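Stilletti Hand-Held Gripper Pair: Ordering and Planning Notes

Sold as a pair, left and right. Lead time 8 weeks. Updated Apr 7, 2025.

The Stilletti pair is for labs that want to record two-handed work without tying up a robot arm. The operator sits at a table, holds one gripper in each hand and does the task directly. An arm can be added to the budget later, or never. A fair number of our customers buy grippers the first year and arms the second.

What the price covers

Both grippers, two data cables, a spare set of fingers and the recording license for one computer. The table, the stool or chair and the computer are yours to supply. Replacement finger sets are $291. The Gresteo mounting kit, for labs that want to fix sensors to a frame over the table, is $900 and ships separately.

Space and furniture

Plan on a table you can leave set up. Labs that clear the bench every evening lose a good part of the next morning putting it back, and the recordings from one day to the next stop matching. A plain light work surface is fine. White foam board is cheap and scuffs quickly, so order several sheets and change them when the marks bother you. Leave floor space behind the table for the computer and power supplies, and buy longer cables than the drawing says.

Task objects

Put these in the budget as a line of their own. Soft goods are a good place to start: hats and caps, towels, small bags. They cost little, they don't break when dropped, and they give the fingers something that bends. A wire stand or hook makes a hanging task out of the same hat. Buy duplicates in more than one color and style before you start, as shops change stock and the one you used in January may be gone.
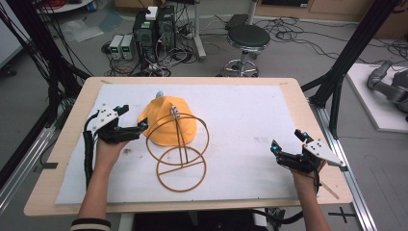
Caps and hats as task objects.

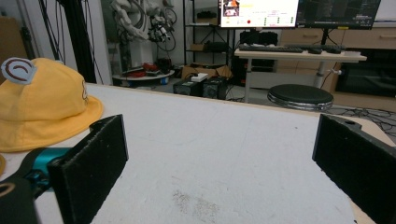 Peixoto wrote to us after the first quarter with the pair and asked that we say more about people's time. The hardware was the smaller part of what they spent. Operators needed breaks more often than planned, and someone had to reset the objects between takes, so they ended up paying for two people per table where the request had listed one. They would also have bought the second finger set with the first order and saved a shipping charge.

We have changed the planning sheet to match. It now has a row for operator hours and a row for reset hours, and the default is two people. If one person does both jobs, put the hours in both rows anyway and let the total stand.

Ordering

Send the planning sheet with your purchase request. Quotes hold until the end of the quarter. Orders through Irnerent go on a rental contract instead, with the finger sets billed as consumables, and the rental can be turned into a purchase at the end of the first year. Left and right units are not sold singly except as replacements, and for those we need the serial number of the unit being replaced.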